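1 June 2020

Set the Maglaya cell back up after the move to the new bench. Ran the arms at 40 percent first, then full. Right gripper stops just above the toaster oven now.
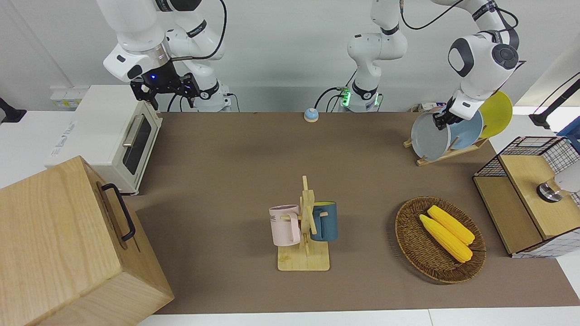

Left gripper on the rim of the grey plate, in the rack.

Oratile Rampersad wants the finger pads logged at every 3000 cycles, so I wrote that on the sheet. Cable on the right arm still needs a clip -- Rultance has them in packs of 100. Looked over the tabletop from above too, corn basket, mugs and a plate lying flat near the middle.

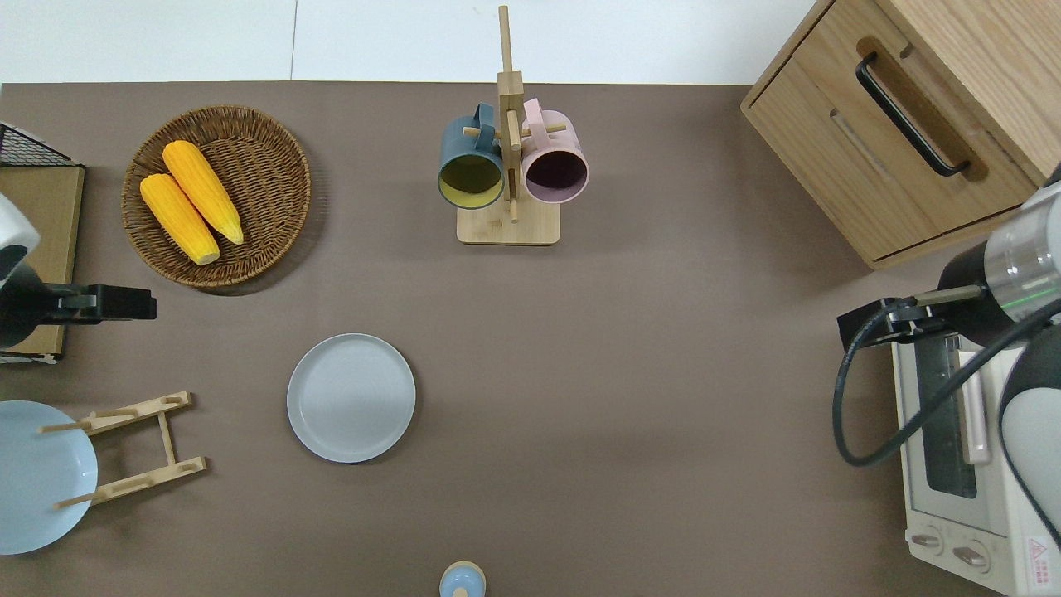 Left for tomorrow

Order clips. Back up the joint offsets. Check the base bolts again.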